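Home | News | Products | Heating | Controls | Events | Subscribe

Wemik opens second heating element line in Busska

Share 31 Comments 2

Wemik, the maker of industrial immersion and tubular heaters, started a second production line at its Busska plant on Monday. The line makes flanged immersion heaters for plating tanks, parts washers and oil preheating.
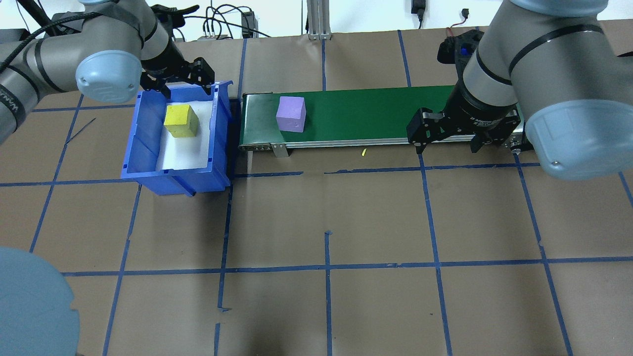
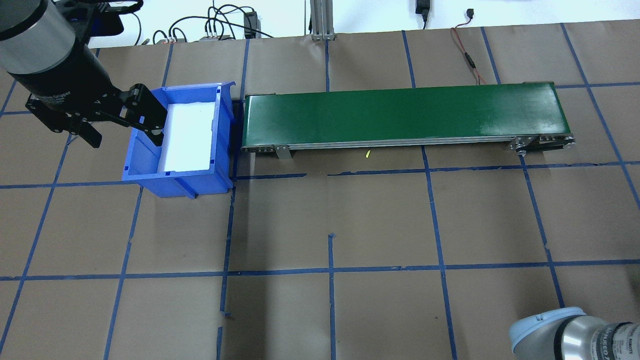
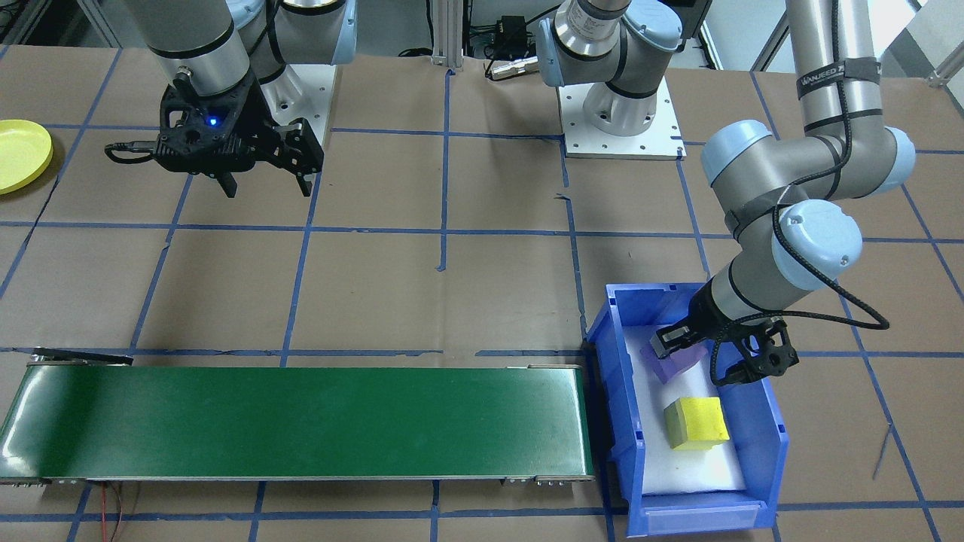

The company has made tubular elements in Busska for several years, but until now flanged units were assembled at its older shop in Wado and sent out from there. Customers in the northern sales area often waited nine weeks for a nonstandard flange. Wemik says the wait should drop to five weeks once the new line is running two shifts, which is planned for March.

Elements on the new line are filled with magnesium oxide powder, rolled to final diameter, annealed and bent to shape before being welded or brazed into the flange. Each finished heater gets an insulation resistance test and a high voltage test. Units for pressure vessels are also tested with water under pressure, and the test sheet ships in the terminal box.

Sheaths are offered in copper, two grades of stainless steel and a nickel alloy. Titanium sheaths for acid baths will still be made in Wado, where the welding booths for that metal are located. The company said it looked at moving that work too and decided against it for now.

Wemik lists 3,542 catalog part numbers for immersion heaters. Of these, 739 will be made in Busska from the start. The rest will be moved over in stages or stay in Wado, depending on order volume. Part numbers will not change, and buyers do not need to reissue open orders. Replacement thermostats and terminal covers will ship from either site.

The annealing furnace for the line was supplied by Panasiuk, which also built the two drying ovens already in use at the plant. Drying matters for this type of heater, as the filling takes up moisture from the air before the ends are sealed. The ovens will now be shared between the tubular and flanged lines, and Wemik said a third may be ordered if the second shift fills up.

The warranty on flanged heaters stays at 12 months and covers manufacturing defects. It does not cover scale buildup, dry firing or the wrong choice of sheath material. Wemik has added a short selection table to its data sheets to help with the last of these, giving the recommended sheath and watt density for common liquids.

Prices for standard flanged heaters will hold through the end of the current list. Freight from Busska will be charged by zone, and orders to be collected at the dock must be booked by 3 p.m. the day before.

Related items

Panasiuk adds smaller box oven to lab range
Choosing a watt density for heavy oil
Wado shop takes orders for titanium coils
Terminal box seals: new sizes listed
Drum heaters: what to check before winter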